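Oiling a worktop: how many coats?

marrow_lane
Fitted a solid wood top in August and gave it two coats of Trodero oil. Water marks already. Do I sand back or just add more?

Peng_Y
Just add more. Thin coats, a day between each.

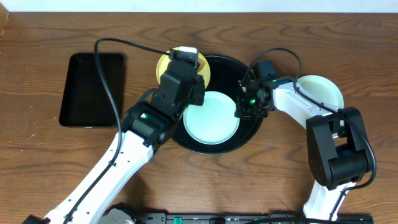

tinpotter
What grit before re-oiling?

Peng_Y
200, by hand, along the grain.

marrow_lane
Thanks — will try that on Friday.

oldgate6
Disagree. Two coats was never enough, and oil over marks seals them in. Sand it back and do 5.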